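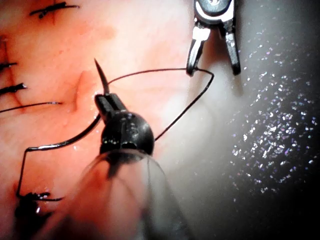
Why does my model score so much worse after I upgraded the toolbox, when I didn't touch the training code?

Check the default for input normalization first. In the new release of Skuta it moved from the whole dataset to each channel, and your old script never said which one it wanted.

I get this question a lot, so here's a thread. 04/10/2023, for anyone who finds it after they've changed the default back.

1/ Some background. I maintain a small package called Belkadi that sits on top of Skuta and mostly saves you from typing. It inherits every default Skuta has. When Skuta changes its mind, my inbox hears about it before I do.

2/ The release notes do mention the change. It's in the section titled "Minor improvements," between a fixed typo and a new color for the progress bar.

3/ How to tell if this is your problem: load the old network and look at the mean stored in the input layer. One number means the old behavior. A list of numbers means the new one. If you see a list and you trained in January, something got retrained while you weren't looking.

4/ The fix is one line. Set the normalization dimension yourself, in the script, in writing. Then set the random seed too, while you're in there feeling responsible.

5/ I tested both settings on a small set of 800 images, 20 epochs each, same seed. The final scores were almost the same. The trouble only shows up when you train with one and predict with the other, and a half-finished upgrade does that very nicely.

6/ Someone asked if a bigger batch size would help. It will help you get the wrong answer sooner.

7/ Someone else asked about Brasis, the cloud runner. Brasis pins the Skuta version when you create the project and never moves it. I used to complain about this. I've gone a bit quiet on the subject.

8/ If your laptop is on the new release and your Brasis project is on the old one, congratulations, you have both behaviors. Export the network with its input layer included, don't rebuild the layer by hand on the other side.

9/ Belkadi will print a warning starting with the next version. It prints once per session, and you can turn it off, and I know you will.

10/ Things I haven't checked: sequence networks, anything with 2 input layers, and the 8-bit export. Reports welcome. Please include your version number. "Latest" is a mood.

11/ Slides from my Bristness talk on saving networks properly are going up once I fix the one where the code doesn't run — it was written against the old default.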